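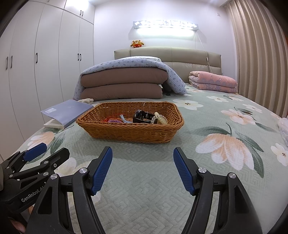

Une pince de robot est l'outil placé au bout de son bras. Elle remplace la main. Il en existe beaucoup de modèles, et choisir le bon demande des essais, toujours faits de la même façon. Une montre, par exemple, paraît simple à saisir. Elle l'est beaucoup moins quand elle se trouve dans un panier en osier, à côté d'un bracelet transparent, d'un élastique violet en spirale et d'un cordon rouge emmêlé. Les doigts doivent entrer dans le panier sans heurter le bord tressé, se refermer sur un seul objet et remonter sans accrocher les autres. Les deux mâchoires noires ouvertes devant le panier portent chacune un patin bleu à la surface texturée. La forme des mâchoires et la matière des patins sont les deux choses que l'on compare le plus souvent.

Les mots à connaître

Mâchoire ou doigt : la partie mobile qui vient toucher l'objet. Les pinces les plus courantes en ont deux.
Patin : la pièce fixée au bout du doigt. C'est elle qui touche l'objet.
Pivot : l'axe autour duquel une pièce tourne. Les charnières d'une porte ont aussi un axe de ce genre.
Ouverture : la distance entre les deux doigts quand la pince est ouverte au maximum.
Prise : le moment où l'objet est tenu et ne repose plus sur rien d'autre.

Doigts rigides, doigts articulés

Un doigt rigide est fait d'un seul bloc. Il ne change pas de forme. Il est précis et convient bien aux objets qui ont des faces plates, comme un livre ou une boîte. Sur un objet rond, il ne touche qu'en un point ou sur une ligne très fine, et l'objet peut tourner.

Un doigt articulé est fait de plusieurs pièces reliées par des pivots. Quand il appuie sur un objet, certaines pièces peuvent bouger les unes par rapport aux autres. Selon la façon dont il est construit, le doigt garde ses bouts bien parallèles ou s'enroule un peu autour de l'objet. Il a aussi un défaut : chaque pivot ajoute un peu de jeu, c'est-à-dire un petit mouvement que l'on n'a pas demandé. Avec trop de jeu, le bout du doigt n'arrive plus exactement au même endroit à chaque fermeture.

Pourquoi le patin compte autant

Pose un crayon sur une table et pousse-le avec l'ongle, puis avec la pulpe du doigt. Avec l'ongle, il glisse. Avec la pulpe, il suit mieux ton mouvement. Cette résistance au glissement s'appelle le frottement.

Un patin lisse et dur a souvent peu de frottement. Il faut alors serrer plus fort, ce qui est gênant pour un objet fragile. Un patin souple s'écrase légèrement et touche l'objet sur une plus grande surface. Les petits reliefs peuvent aider à retenir un tissu ou un cordon. En revanche, un patin très souple s'use vite et peut se déchirer sur une pointe.

Comment se déroule une comparaison

Gert Oosthuizen compare des pinces à l'atelier Flaltum. En juin, il a fait passer la même épreuve à deux modèles, appelés Jiltis et Pisto. Le Jiltis a des doigts rigides, le Pisto des doigts articulés. L'épreuve comprenait 3 000 prises au total, réparties à égalité entre les deux modèles.

La règle principale est de ne changer qu'une chose à la fois. Si l'on change la pince et aussi l'objet, on ne sait plus lequel des deux explique le résultat. Gert Oosthuizen utilise donc 7 objets, toujours les mêmes, dont une cuillère, une chaussette roulée et une balle en mousse. Chaque objet est remis à sa place avant l'essai suivant.

Une prise est notée réussie si l'objet reste tenu pendant 3 secondes au-dessus de la table. S'il tombe avant, elle est notée manquée. S'il tourne entre les doigts sans tomber, elle est réussie, mais une remarque est ajoutée dans le tableau – une cuillère qui tourne renverse ce qu'elle contient.

Le Jiltis a mieux tenu la cuillère par son manche plat. Le Pisto a mieux tenu la balle. Pour la chaussette, les deux modèles ont fait presque jeu égal tant que les patins étaient neufs. Après l'usure, l'écart s'est creusé en faveur du Pisto. Les essais sur les cordons ne sont pas terminés.

Tenir la pince à la main

Une pince n'est pas toujours montée sur un bras. Certaines se tiennent à la main. La personne approche l'outil, ferme les doigts et soulève l'objet. On peut ainsi essayer des mâchoires dans une vraie chambre ou une vraie cuisine, sans y installer de bras. Avec une caméra sur l'outil, on peut revoir ensuite le geste et repérer l'instant où l'objet commence à glisser.

Un essai à faire chez soi

Prends une pince à linge, une pince à cornichons ou deux règles. Choisis trois objets qui ne cassent pas, puis soulève chacun d'eux dix fois et note les réussites. Enroule ensuite un élastique autour de chaque bout et recommence avec les mêmes objets, dans le même ordre. Compare les deux colonnes de ton tableau, objet par objet.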